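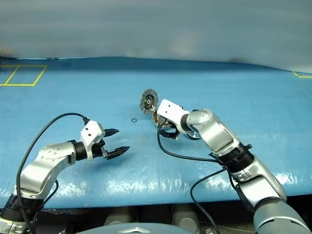

Shuk-fan Yang
Lecturer, Software Licensing and Contracts

Week 5 handout – open source obligations in shipped products
Updated 2/21/22

Read before class, we won't have time to go over the basics again.

1. Where we left off
Permissive vs copyleft. Permissive = keep the notice, keep the license text, mostly done. Copyleft = you may owe source code as well. Weak copyleft usually stops at the file or the library. Strong copyleft can reach the whole combined work. What counts as "combined" is where people fight.

2. What triggers the duty
Distribution, for most licenses. Internal use normally doesn't. Giving a copy to a contractor – depends, read the text. Hosted use is outside most of them but the network licenses close that gap. Check the version number of the license too, versions differ alot.

3. Case for discussion: Bostora buys Gedthorpe
Gedthorpe sells one product, Rernov, installed at customer sites. Bostora's lawyers order a code scan before signing.
Scan result: 2,055 components. 1,251 permissive, 738 weak copyleft, 46 strong copyleft. The last 20 have no license found at all.
Seller's warranty in the draft says "no open source is used in a way that requires disclosure of source." Seller will not change it.

Think about:
Which group do you look at first? (Hint, no license does not mean free to use. It means no permission.)
Are the 46 linked in, or separate tools that only get used in the build?
Price cut, escrow, or fix before closing? Who pays for the engineers?
Does it matter that Gedthorpe made the customers sign an NDA over the code?

4. Notices file
Most common breach and the cheapest to fix. Copyright lines, full license texts, ship them with the product. A link to a web page is often not enough. Wei, the reporting add-on for Rernov, shipped with no notices file – treat it as a seperate product for the assignment.

5. Cure periods
Some licenses end automatically on breach. Some give you the rights back if you fix it in time. Look for the termination section and write down the number of days before you do anything else.

Assignment
Two page memo to Bostora. Pick one warranty, one closing condition, one indemnity, draft the wording for each. Due first class in April. Bring a paper copy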